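Oiling a light timber tabletop without turning it yellow?
Noststead Home & Shed forum > Furniture and finishes

leonora_d
Hi all, longish one from me, sorry in advance. We've just picked up a table with a pale wooden top, lovely straight grain, and I'm besotted with the colour.
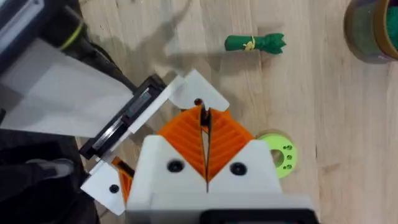
My worry is that whatever I put on it will send it orange like my mum's old sideboard (she loved that thing, I did not). The fellow at Costgate steered me towards a Danish oil, but I'd like to hear from people who've lived with theirs for a few years. It'll be a working table, so it cops tape, cups of tea, the lot.

hemantv
Welcome Leonora! Please don't use Danish oil if you love that colour. I did our kitchen bench with it and it was honey by the next October. Water-based matte poly, three thin coats, light sand with 300 grit between. Mine still looks close to bare timber.

Chun-hung Su
Have to disagree with Hemant, sorry mate. Poly is fine until the first deep scratch and then you're stripping the whole top. A white-tinted hardwax oil keeps things pale and you can patch one spot on a rainy afternoon. I use the Clatutwood one. It's $169 a tin, which made me wince, but I've done two tables and a bookshelf and there's still a good bit sloshing in the bottom.

hemantv
$169! For that I'll sand mine again, thanks.

hiutung
I'm with Chun-hung on the oil, but do a test patch on the underside first and leave it a week, as the colour keeps shifting while it cures. And wipe off far more than you think you should. I left mine too thick and it was tacky for ages, my poor placemats.

leonora_d
Oh this is so helpful, thank you! Hiu-tung, did the tea rings come out of yours?

hiutung
Most of them, with a grey pad and a dab more oil. There's one by the window I've made my peace with.

chiahao_liu
Coming in for team do-nothing. Ours has been soaped twice a year and that's it. It's gone a bit silvery and I love it, though my wife would vote with Hemant.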